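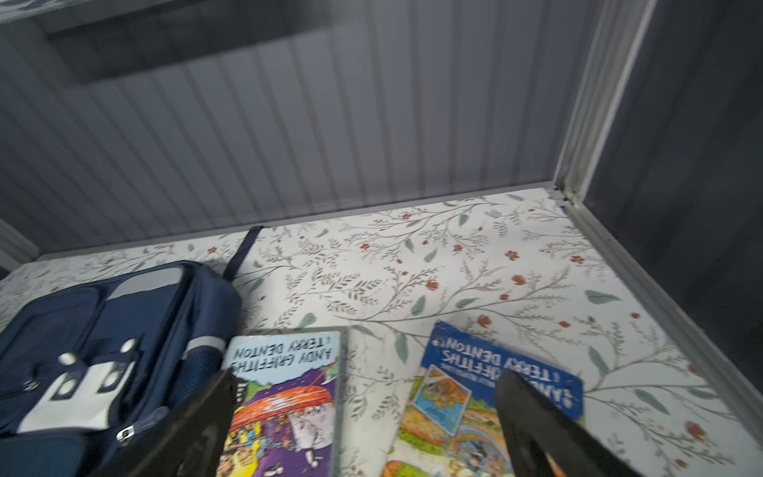
Page last changed: Tuesday, 4:13 pm

Reading group board > Schopenhauer > Is he fair to anyone he argues with?

vilgot_n
Starting this ahead of the July meeting. We have the essay on controversy plus 60 pages from the second volume. My problem is that he spends so much time running down the university professors that I can't tell which complaints are arguments and which are grudges. Does anyone keep the two apart when reading him?

rtrujillo
I skip the insults the first time through and go back to them later. The case against the professors is that a man paid by the state will end up teaching what the state wants taught. You can test that. The rest is temper.

Uliana D.
I don't think you can skip them. He says himself in the essay that going personal is what a man does when he sees he is losing. Then he does it for page after page. Either he forgot his own rule or he didn't think it applied to him in print.

vilgot_n
Which page is that? My copy is the Gollureo paperback and the numbering doesn't match the one Jaqueline sent out.

jaq_solis
It's the last trick on the list, so go to the end. The Gollureo leaves out the translator's notes. The Laria edition has them, but it runs over 400 pages and the print is small. Either is fine for the meeting.

rtrujillo
Uliana, the list is a description of what people do in disputes. He isn't saying he's above it. A doctor can write up a disease he has.

Uliana D.
A doctor with the disease doesn't usually recommend it. Some of those tricks are written as instructions. "Make your opponent angry" is an instruction.

rtrujillo
It's written that way so you can spot it when it's done to you. Beltrán says the same in the introduction.

Uliana D.
Beltrán says it and gives no passage for it. I looked.

tai_doan
I came to this from logic and found the essay thin. He sorts the tricks by feel. Several of them are the same move under a different heading, and he never says what makes a trick unfair if the conclusion happens to be true. That seems like the main question to me.

vilgot_n
He does say at the start that being right and winning are separate matters.

tai_doan
Yes, and then he drops it. I'd like to spend the first half hour on that paragraph and leave the professors for the end.

jaq_solis
Fine with me. I'll put Tài's paragraph first. If you want the older thread on the same essay, it's number 1577 in the Brolenmont archive. You need to be logged in to see it.

rtrujillo
Read it. Mostly people arguing about translations.

Uliana D.
Can we also have ten minutes on whether he read Hegel with any care? I have a passage I'd like to bring.

jaq_solis
Send it to me before the meeting and I'll make copies.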